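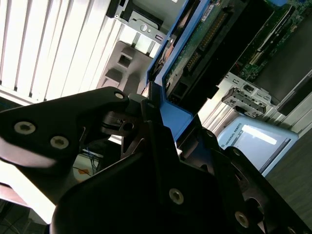 Stodgate replied overnight that a missing drive is nearly always a cable, that we should reseat the cable, and could we please close the ticket once the cable was reseated.

Kanura Support > Desktops > Open > Drive not found at startup

Wednesday, by Cludden bench

We had reseated the cable. It's in the second entry of the original report, between the part where we say the machine can't find its drive and the part where we say we reseated the cable. I have put the ticket back to Open and will go through it again from the top, slower this time.

Machine: Dell tower, black, from the Dunstan office. No other machine at Dunstan does this.

Reported fault: at power-on it stops and says there is no boot device. Turn it off, wait, turn it on, and it starts as if it had never said such a thing. Dunstan kept a tally for us. Out of 14 cold starts it lost the drive on 5. Warm restarts are fine, so naturally Dunstan's fix was to never turn it off, and that held until the cleaners needed the outlet.

8:40. Started it as received. Worked. Of course it did, it was on my bench.

8:55. Started it again. No boot device. Wrote down the exact message, then noticed it's the same message that is already in the ticket title.

9:10. Swapped the data cable for a new one from the drawer, both ends pushed in until they clicked. Same fault on the second try. That is the cable reseated, Stodgate. It has been reseated so thoroughly that it's a different cable.

9:25. Moved it to another port on the board. Started fine 9 times running. I got as far as typing "resolved, bad port" before try number ten, which failed. Moved it back.

9:50. Power lead to the drive. Wiggled it, since everyone does. It felt snug. Tried a spare lead from the same bundle, and no change that I'd swear to.

10:15. Decided to stop guessing from the outside and take things out. Tower on its side, cover off, power cord out of the wall. Memory out. Released the lever and took the processor out as well, mainly to look at the contacts. Stodgate's own checklist asks for this at step 11 and I would like to not be sent back to step 11.
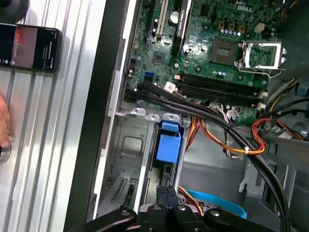 Dunstan tower with the socket open. The slots by the cables are empty too.

10:30. Looked over the contacts with the good light and the magnifier. Nothing bent that I could find. No crumbs, which for Dunstan is a surprise. I don't think the processor has anything to do with this fault and never did, but the box is ticked.

10:50. Cables. Whoever routed these was in a hurry or had a grudge. The thick black bundle goes straight over the board, and the orange and red power wires have a loop in them held with a tie. None of that is a fault by itself. It does make it very easy to lean on a connector while putting something else back, so anyone working on one of these: move the bundle aside first, and look at the small plugs again before the cover goes on.

11:05. Drive caddy. The blue plastic kind that squeezes at the sides and slides in with no screws, and I've always liked them. Tried a second caddy from the parts shelf in the same cage and it has a firmer fit. The original one clicks, but after the click you can still rock it with a fingertip. If the drive can rock, the plugs on the back of it can rock, and they only need to be a hair off when the motor spins up. 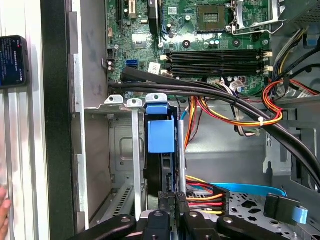 What I'd like from Stodgate

1. A replacement caddy of the right part number. I have the spare on loan from the shelf and the shelf wants it back.

2. An answer on whether the cage itself wears. If it does, a new caddy buys Dunstan 2 months and then we're all here again.

3. Some way to mark "cable reseated" on the form so that it stays marked. The box clears itself each time the ticket changes hands.

Please don't send a motherboard. One was offered in the last reply and I can't think of a faster way to turn a loose piece of plastic into a long afternoon.

Before reassembly

Processor first, lever down, then the cooler with fresh paste. Memory after that, clicked at both ends. Drive goes in last, in the spare caddy, and I want to do a full set of cold starts with it before changing anything else. If it fails with the firm caddy then my theory is wrong and I'll say so in the next entry, in small letters.

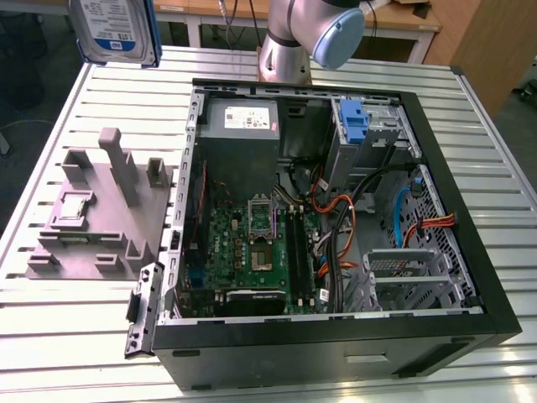
Processor in its holder on the left, socket still open.

Status: Open. Waiting on Stodgate for the part number. Dunstan has been told and has asked whether they can have it back for payroll.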